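Keeping the old doors of Saltdale in use

The shop is at the back of the old feed store in Saltdale, past the loading dock, and most people find it by following the noise of the planer. It opened 13 years ago under the name Eltard, which was the name on the sign when the current owner took the lease. She never changed it. The sign was in good shape and a new one would have cost more than her first month's rent.

She repairs and sells used doors, cabinet fronts and drawers. There are more than 1,000 doors in the building now, stood on edge in racks and sorted by height. She agreed to talk on the condition that her name be left out. She has enough phone calls as it is.

"I was a bookkeeper before this," she said. "I bought a house with a bedroom door that wouldn't shut, and I had a carpenter out who told me to throw it away and buy a new one. I asked him what was wrong with it. He said it was old. That was all he had."

She took the door off herself, planed the bottom, moved a hinge and put it back. It still shuts. After that a neighbor asked her to look at a door, then the neighbor's sister did, and for a couple of years she did the work on weekends in her garage.

The first thing she asks a customer is which way the door swings. Many of them don't know, or they know and describe it in a way that can be taken two ways. She has them stand with their back against the hinge side and hold out an arm.

"Left hand or right hand, it matters if the door's been cut for a lock already," she said. "You can flip some of them. If it has a bevel on the edge, you're going to be filling and cutting, and then I'm charging you for that."

Most of what comes in needs the same few jobs. Screws have pulled out of the hinge side and somebody has put in bigger screws, which pulled out too. She drills the holes clean, glues in a plug and starts over. Paint has built up on the edges until the door sticks in summer, and the owner has been taking it off the face with a heat gun when the face was never the trouble.

She has strong opinions on humidity. Saltdale gets damp from June on, and by August her phone is busy all morning with people whose doors won't close. She tells most of them to wait.

"They want it planed right now," she said. "If I plane it in August you'll have a gap in January you can put your finger through. I'll come look at it, and if it's stuck shut I'll free it up. Otherwise, call me in the fall. Some of them go and hire somebody else. I've fixed a few of those in January."

Cabinet work came later and now makes up the larger part of her income. People who can't afford a new kitchen can often afford new fronts, and people who like their old kitchen want one or two fronts matched after a leak or a fire. Matching is the slow part. She keeps offcuts in bins by color and takes a handful out to the house, because the light in the shop is bluish and makes everything look colder than it is.

"Red-brown is the hard one," she said. "Everybody calls it cherry or mahogany, and a lot of it is neither. It's stain over whatever was cheap that year. I don't argue about it. I hold my piece up next to theirs and we both look."
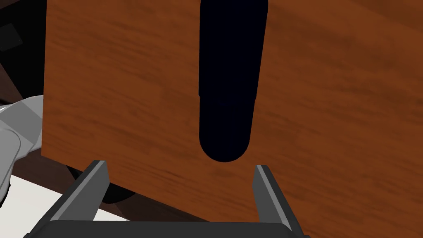

Reddish-brown wood grain and a long, dark upright shape with a rounded lower end, in a computer rendering.

Grain direction is the other thing she brings up early. On a run of drawers she likes it to go sideways and carry across from one front to the next, which means cutting them all from the same board and keeping them in order. Customers who ask for a single replacement sometimes get told that it won't line up. She would sooner say so at the start than have them notice it over breakfast.

Handles are a subject she would like to spend less time on. She has had customers take five weeks to choose them, with the finished fronts leaning against her wall the whole time. She won't drill until the handles are in her hand. Early on she drilled a full kitchen from the measurements on a box, and the measurements were wrong.

"I ate that one," she said. "I made the whole set again. The bad set is still in the shop. I use them for shelves."

The doors themselves come from several places. A demolition firm in Destden calls her before it clears a house, and she gets a day to go through with a pry bar and a truck. The old Lagman hotel was the biggest load she has taken. It had been closed for years and the upper floors were dry, and she brought back room doors, closet doors and a set of tall ones from the dining room that she has not been able to sell. They are too tall for any house in town. She has been told to cut them down and doesn't want to.

She tags every door with its size, where it came from and the year it arrived. The tag numbers run in one series, and the last one written when we spoke was 2,601. The tags are shipping labels on string. A customer once offered to set up the whole stock on a computer for her, and she let him start. He got as far as the first rack.

Asked what she turns away, she answered quickly. She won't take hollow doors with a hole in the face, or anything that has been outside on the ground. Old paint she treats as lead until a test says otherwise, and she doesn't sand it dry. Doors with sound paint she sells as they are, with a written note, and sends people to a stripping shop if they want bare wood.

She works alone except for a high school student who comes in at three in the afternoon to move stock and sweep. She would hire somebody full time if she could find a person who wanted to do hinges. Applicants tend to want to build tables.

"Tables are fine," she said. "I don't have room for tables."

The lease on the feed store comes up next year and the landlord has talked about raising it. She has looked at a building closer to the highway, with a bigger door and a level floor. Moving the racks is what puts her off. She thinks it would take most of a summer, and that's when the phone rings.

The shop is open from eight until four. She asks that people measure the opening as well as the door, in both directions, and write it down before they come.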